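Research > Laboratory Handling > Dravlow Data Collection > Gallery

Dravlow Data Collection: Tube Sorting

The Dravlow project is a joint effort of the Skiris Institute and Celteck to assemble a body of demonstrations for robotic handling of common laboratory items. The demonstrations are recorded under the control of trained operators and are used to train a policy that selects its own movements from camera input. This gallery is maintained by the Laboratory Handling Group for partners and visiting staff, and it covers the tube sorting task, which opened in July.

The task calls for test tubes with caps and test tubes without caps to be placed in separate groups on a flat surface. The operator guides the arm to one tube at a time, closes the gripper on the body of the tube, and sets it down with its own kind. Clear glass was selected at the request of Hye-jin Jang, who leads the modeling work. Earlier collections relied on opaque parts, and policies trained on them performed poorly whenever the edge of an object was visible only as a reflection.

The target for this task is 3000 accepted demonstrations. At the time of the last review, 997 had been accepted. Collection is carried out at 2 stations, and each operator completes a session of practice runs before any recording is kept. Practice runs are stored separately and are not included in the totals given to partners.

A demonstration is accepted when the tube has been released in the correct group and the arm has returned to its rest position. Recordings that include a failed grasp followed by a successful one are retained and labeled as recoveries. Hugo Rey, who supervises the stations, asked for this rule after the first round of training, when the policy tended to stop after a missed grasp and make no second attempt. Recordings in which a tube leaves the work surface are rejected.

Starting layouts are varied on purpose. Operators are asked to lay the tubes at different angles, to allow some of them to touch or overlap, and to avoid repeating a layout within a session. Lighting is changed between sessions in the same spirit. The surface is cleared of broken material as a matter of safety, but it is not polished or covered, and ordinary marks and small debris are accepted as part of the working conditions.

Labels are added after recording. Each demonstration receives a short written instruction, such as "move the capped tube to the right," together with the times at which the gripper closes and opens. The annotation tool, Wihongi, was developed within the group and presents the wrist view in step with the position of the arm. A second reader checks 5 percent of the labels, and disagreements are returned to the original annotator.

Wrist view, tube sorting. Three tubes with blue caps lie to the right of the uncapped tubes, with the gripper open. 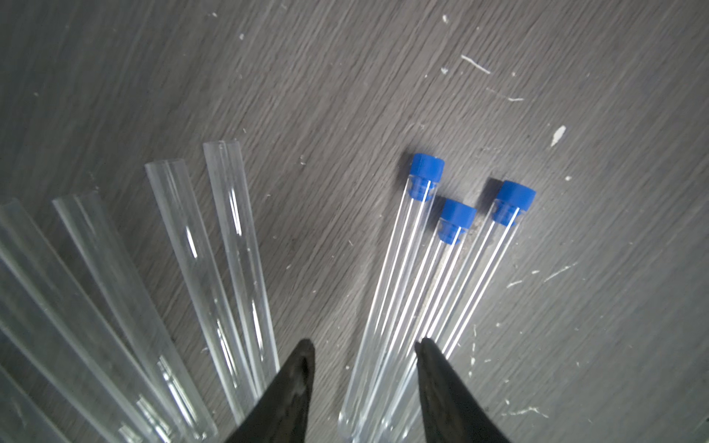 Tubes standing in racks will be addressed in the next task, for which the layout rules are now under review. Partners who wish to propose tube sizes or cap types may send their requests to the Laboratory Handling Group.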